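Grinia Home Help
Home > Furniture & Surfaces > Tables, desks and counters
Posted April 15, 2022

How do I keep a pale work table from looking dingy?

Ghassan Qaisi

Hi all, first time posting, long time reader of the laundry section (you saved a couch cover of mine, thank you!). I bought a big used work table last June from an office that was closing down. It's a Nimri, the long model with the light top, and I paid 200 dollars for it plus a pizza for my brother-in-law who helped me get it up the stairs. I love it. I sort mail on it, wrap gifts on it, my daughter does her school projects at one end and I fix lamps and toasters at the other.

My problem is that the top is so pale that it shows everything. When I wipe it down at night it looks fine, then in the morning the sun comes in low and I see gray smudges and long swoopy streaks from the cloth. There is also a kind of general dullness in the middle where we work most. At the ends, where nothing much goes on, it still looks like new.

So far I've tried plain water, dish soap and water, and a spray called Womis that my sister swears by. The Womis smelled great and left a film I could write my name in. I have not tried anything stronger and I'm scared to, as I don't know what the top is made of. The label underneath has the model name and a stock number that starts with 3000 and that's it. It isn't stone, it doesn't feel cold enough. It could be a laminate or it could be painted board with some clear coat over it. How would I tell?

Also, should I be covering it when we do messy stuff? I don't want to turn into the person who won't let anybody touch the table. Thanks in advance – I'll check back tonight after dinner.

11 people found this useful

pantrymoth

That film is your whole problem, or at least most of it. Womis and the other shiny-type sprays leave something behind, then your hands and your sleeves put dirt into it, then you wipe and push it all around in circles. I had exactly the same swoops on my sewing table.

Get a bucket of warm water and put in a very small squirt of dish soap, less than you think. Wring the cloth out until it barely drips. Do one section, go over it with a second cloth and clean water, then dry it with an old towel before you move on. The drying is the part people skip, and I skipped it for years! You'll probably have to do the whole thing twice to get the spray off. Change the water when it goes gray.

As for what it's made of, look at the edge and underneath. If there's a thin strip along the edge, with a line where it meets the top, you most likely have laminate. If the color just rolls over the edge with no seam, and you can find a chip or a nick someplace, look at what's under the chip. Paint has a layer to it. Whatever it is, try things first on the underside if it's finished the same, or in a back corner.

I've got a pale top too, and after the two rounds of washing I only do a damp cloth and a towel now.

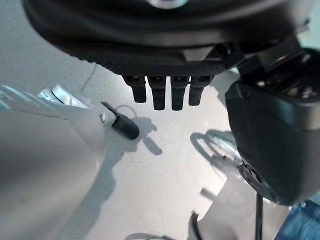
The pale surface I'm talking about.

The dull patch in the middle may be a different story. If it still looks dull once all the film is off, it could be fine scratches, and no cleaner is going to put those right. Run a fingertip across it with your eyes closed, from the good end into the worn part. If it feels a little draggy it's probably still residue, so wash again. If it feels the same all the way along but looks cloudy when you bend down to the light, my guess would be scratches. Mine has a few from the days when I dragged the sewing machine across it instead of picking it up. You stop seeing them after a while, or I did.

Oh, and throw out any scrubby sponge with a green side. Keep it for pans.

8 people found this useful

Ghassan Qaisi

Thank you!! There IS a strip on the edge, with a line, and at one corner it's lifting a tiny bit. So laminate, I suppose. I did half the table with the two cloths and the towel and the water was disgusting. The half I did looks much lighter than the other half, my daughter noticed before I said anything. The middle feels draggy so I'm going in for another round tomorrow.

Any ideas for the lifting corner?

bluebucket300

Just buy a mat. We use an Uma mat at our craft table, you roll it up when you're done. Glue, paint, whatever, who cares. I wouldn't spend a whole evening washing a table.

2 people found this useful

Marguerite in the back room

I'd go easy on the mat if it's the rubbery kind. We left a dark one on a light top all one summer and when I picked it up there was a faint yellow rectangle, still there today. Roll it up every night like bluebucket300 says and you should be OK. Brown paper works too, and kids can draw on it.

On the corner: don't get water in there, wipe near it with a nearly dry cloth. I fixed a strip like that on my mother's desk with a little contact cement on a toothpick, both sides, waited until it was tacky, then pressed it together and taped it down overnight. Painter's tape, so it comes off clean. Read the tube first, as they don't all have the same waiting time, and open a window.

For toaster repair I put down a baking tray. It catches the crumbs and the little screws don't roll off onto the floor.

5 people found this useful

Related: Getting marker off a light desk – Ring marks from coffee cups – What to put under a lamp base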